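Week 2: Where does a file live? Notes on storage, memory and forgetting

Welcome back! Last week we looked at paper archives and how a parish or a town decides what to keep. This week we cross over to digital records, which I find every bit as exciting (and a good deal more fragile). Please read these notes before the seminar and bring the Windeo worksheet with you, filled in as far as you can get.

Start with the Estadley register. The earliest volume opens in 1688, in brown ink on rag paper, and you can still read almost all of it without any equipment beyond a decent lamp. Damp has got at the lower corners and a few pages were sewn in upside down, but a person who knows the handwriting of the period can sit down and simply read. I love this book! Do go and see it if you can.

Now think about the Clomidau survey, a set of 2252 household interviews that came to us on computer. To read one of those you need a drive that still works, something to plug it into, a program that understands the file, and someone who remembers what the column headed "PX" was meant to hold. Lose any one of these and you may have lost the interview. Archivists call this dependency, and you'll meet the word again and again in the reading.

Three terms to get straight early on. Bit preservation means keeping the ones and zeros exactly as they were. Migration means moving the content into a newer format, accepting that something (a font, a footnote, the odd formula) might shift on the way. Emulation means leaving the file alone and building a make-believe old computer around it, so that the original program runs as it used to. Each has its fans, and the arguments between them are great fun to read.
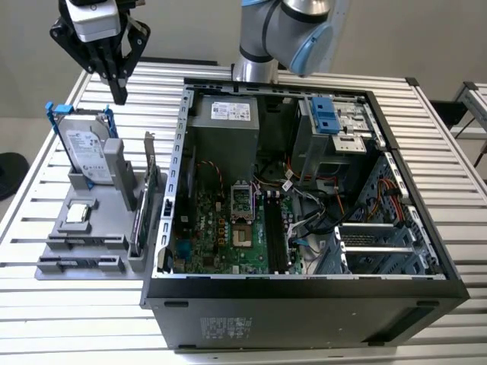 Arturo Ferri disagrees with me about the order of all this, and wrote after the last run of the course that students should meet migration first, as it's what small archives do day to day, and that emulation is "a lovely thing for people with time". He also thinks I'm too hard on the Clomidau team, who did at least leave a code book, even if it stops at page 60.

He has a point about the code book. My answer on the other matter is that migration makes far more sense once you've seen what gets lost by it, so we'll stay with the present order and come back to his objection in the seminar.

A word on checksums, which puzzled people last time. A checksum is a short string worked out from the contents of a file. Work it out again next May and, if the string differs, something in the file has changed. It won't tell you what changed, or put it right! For that you need another good copy, kept somewhere else.

Reading: Palumbo handout, sections 1 and 2. Skip the appendix unless you enjoy tables.

For the seminar: choose one digital file of your own that you'd like to be readable in fifty years. Write down everything a stranger would need in order to open it and make sense of it. One side of paper is plenty.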